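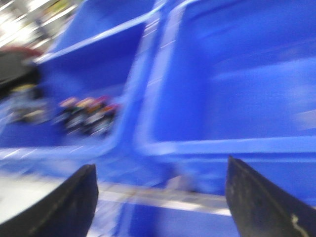
Does buying more storage make a house tidier? For a few weeks it usually does, and after that most houses go back to roughly how they were, with more plastic in them.

By Kaja Ķēniņš
Saturday, July 6, 2024

I have been told otherwise by a great many people this year. Every spring the home section at Lambrechts swells until it takes over the aisle where they used to keep the garden hoses, and this April it took over the next aisle too. There were bins for sweaters, bins for shoes, slim bins that slide under a bed and tall ones that stand beside a washing machine. There was a bin with a divided tray for holding batteries, which my grandmother kept in a drawer.

The sales pitch is easy to believe if you are tired. Your house is a mess, and the mess has a cause, and the cause is that your things don't have a place to go. Give each thing a place and the mess stops. I believed this for most of my thirties. I bought the shelves, then the baskets that fit the shelves, then the labels that clip to the baskets. I still own the label clips.

My doubt is with the second step. Most things in a messy house already have a place. The scissors have a place. The mail has a place, a perfectly good one by the front door that my husband put up himself. The scissors are on the stairs and the mail is on the dryer because somebody was carrying them when the phone rang. A container doesn't do anything about that. It sits where you put it and waits, and the person walking past it with the scissors is the same person as before.

People who sell organizing help will say I have this wrong, that a good system makes putting things away so easy you do it without thinking. I've read a fair amount of this by now and I notice that the proof is nearly always a pair of photos, one taken before and one taken the afternoon the work was finished. I'd like to see the third photo, from the following winter. I asked an organizer about it when she gave a talk at the library in Gralville. She was pleasant and she answered the question, and the answer was that she offers a yearly refresh visit at a reduced rate. I wrote that down. I don't think she meant it as a confession, but I can't read it any other way.

Then there is the matter of what goes into the bins. A thing left out on a table gets looked at every day, and sooner or later you either use it or get sick of it and give it away. A thing in a lidded bin on a high shelf gets neither. It is safe from you. Last year I emptied our hall closet to fix a leak and found a fondue set, a bag of single gloves and 251 loose photographs, which I know because my daughter counted them for a school project on fractions. All of it had been beautifully put away. The gloves were in a bin marked "winter, misc." in my own handwriting. Had they been in a heap on the floor I would have thrown them out years ago.

That is my real objection to the whole business. Storage is sold as the cure for having too much, and it's the thing that lets you go on having too much. I don't say there's a plot. The people at Lambrechts would sell me a garden hose just as gladly. But a store has no way of making money from your decision to own fewer sweaters, and so you won't hear a lot about it in the store.

The defense I take most seriously comes from parents of small children and from people in very small apartments. If you live in two rooms with a toddler, you need somewhere to throw the blocks at bedtime, and a big open box is a fine answer. I have no quarrel with a big open box. We had one for years. It had no label and no lid, and everything went into it, including once the TV remote and half a sandwich. It worked better than anything we've bought since, and I suspect it worked because it asked so little of anyone.

Compare that with the Grukura system, which a neighbor of ours on Motden Street put into her garage. It has rails along the wall, and the bins hang from the rails, and the rails only take Grukura bins. She has seven of them up and is waiting for more. It does look good. It also means that every time she wants to store something of an awkward shape she has to go and buy a piece designed for it, and she has started to talk about the garage as something that is not finished yet. The car is parked on the street. I asked whether it would go back in when the wall was done, and she said that was the idea.

I am aware that this makes me sound like someone who thinks everyone should live with a bowl and a spoon. I don't. The clear-it-all-out crowd annoy me almost as much – they have their own books and their own before-and-after photos, and a good many of them seem to end up buying back the same blender. Getting rid of things can be a hobby like any other. There are also things worth keeping that nobody needs day to day, such as tax papers and the Christmas lights, and those have to sit in something. Mice are real. So are damp basements, and a sealed bin is a lot better than a cardboard box if your basement is like ours.

What I'd ask for is a bit less faith. If you are standing in the aisle with a cart, try to name what is going into each bin before you pay for it. I did this in the spring and put back five out of the six I had picked up. The sixth is in the basement with the lights in it. When I couldn't name the contents, what I had been buying was a feeling about my house, a picture of some Saturday on which I would sort it all out. I've had that feeling many times, and it costs more than it used to.

And if a room has been bothering you for months, you might leave the containers out of it for a while and just see what's on the floor. In our case it was mostly shoes. We have a shoe rack. It holds plenty of shoes, it is close to the door, and at the time I'm writing this there are two pairs on it and the rest are in the kitchen. I could get a bigger rack, and Lambrechts has one on sale through the end of the month. I went over and measured the wall for it before I caught myself, and then I picked up the shoes.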